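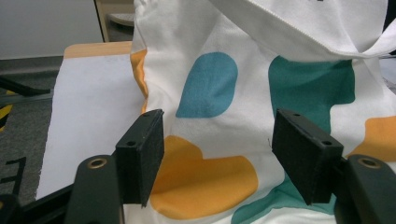 *White canvas tote with printed color blotches.*

## Zondton Adds Roltden Line of Folding Utility Carts

Zondton has completed its purchase of the Roltden product line, a family of folding utility carts and hand trucks sold through hardware stores and home centers. The agreement covers the designs, the tooling and the existing stock of parts. Roltden carts will continue to be sold under their own name, and current item numbers will remain in effect through the end of the season.

The line consists of 3 models. The smallest is a flat-folding hand truck rated for 177 pounds, with a telescoping handle and a toe plate that locks upright for storage. The mid-size model, a two-shelf cart rated for 200 pounds, has been the best seller of the group and accounts for most repeat orders from independent dealers. The largest is a platform cart with a removable push bar, intended for garages, stockrooms and small workshops.

Mhairi Nisbet, vice president of product management, will oversee the line from the Carnegie office. "Our dealers have asked us for a cart program for several years," said Nisbet. "Roltden has a sound design and a loyal customer base, and we intend to change very little in the first year."

Two changes have been approved. The wheels on the two-shelf cart will move to a wider tread, which tested better on gravel and uneven pavement. The folding latch on the platform cart will be replaced with the latch already used on Zondton work platforms, so that service parts can be shared between the two product families. Carts with the earlier latch remain covered by the original warranty, and replacement latches in the old style will be stocked for the full warranty period.

Engineering work will be led by Osamu Yagi, whose group is also reviewing the packaging. The present carton for the platform cart exceeds the size limit of several parcel carriers and must be shipped by freight. A redesigned carton, with the push bar packed separately beneath the deck, is under evaluation.

Warehousing will shift in October to the Grulitent distribution center, where almost 2000 carts have been received to date. Orders placed before the move will ship from the current location. Dealers with mixed orders may receive two shipments during the transition and will be charged freight on the first only.

Updated price sheets, shelf tags and assembly instructions are available from regional sales representatives. Dealers who stock the earlier instruction sheet for the hand truck are asked to discard it and use the revised edition, which corrects the order of steps for attaching the toe plate. Warranty claims on Roltden products should be sent to the Carnegie office with a copy of the sales receipt and the item number printed on the underside of the deck or toe plate.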